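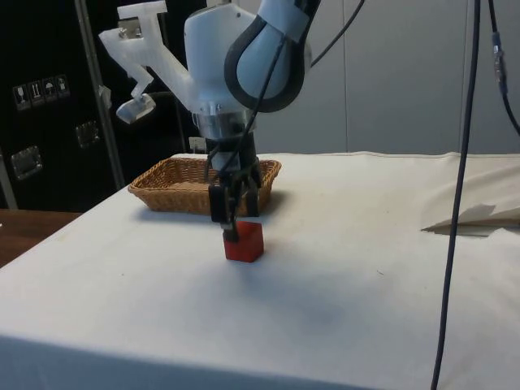
Kemppainen Table Felt, Heavy Weight

Sold by the yard from the roll. Width 72 inches. Ships from Nenport.

Kemppainen felt goes under a tablecloth to protect the top and keep the cloth from sliding. It is a wool blend, brushed on one side and backed with a thin rubber coating on the other. Lay it brushed side up. It can be cut with ordinary scissors and the edges do not need hemming.

We stock it in two colors, Chalk and Oatmeal. Chalk is the better choice under white linen. Oatmeal shows through thin cloth in daylight. 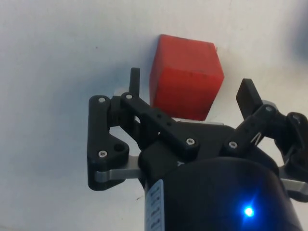
Price is $18 a yard. Orders of 4 yards or more are cut in one piece unless you ask for separate lengths in the notes box. We cut to the nearest half inch. Cut lengths can't be returned, so please measure first and allow an inch less than the table on every side if you want the felt to stay hidden.

Samples are 6 inches square and free with any order. Samples alone are $2, postage included.

Care: vacuum or brush. Spot clean with cool water and a little dish soap, then dry flat. Do not machine wash or tumble dry. The backing will crack.

Not suitable for freshly varnished or waxed tops. Wait until the finish has fully cured. For hot dishes you still need a trivet.

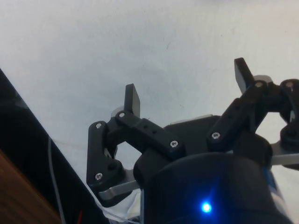
Restaurants and function rooms: full rolls come through our Stevenach warehouse and take longer, usually two weeks. Write to Delia Bogdan at the trade desk with the table sizes and she will work out the yardage. The Takow stretch covers fit over this felt on round tables but are too tight on the square ones.

Customer comment from Raili Huttunen: "Bought the Oatmeal for an old dining table with a bad ring on it. Lies flat, smelled a bit of rubber for the first few days. Would order the same again."

Price and stock checked 2023-04-19.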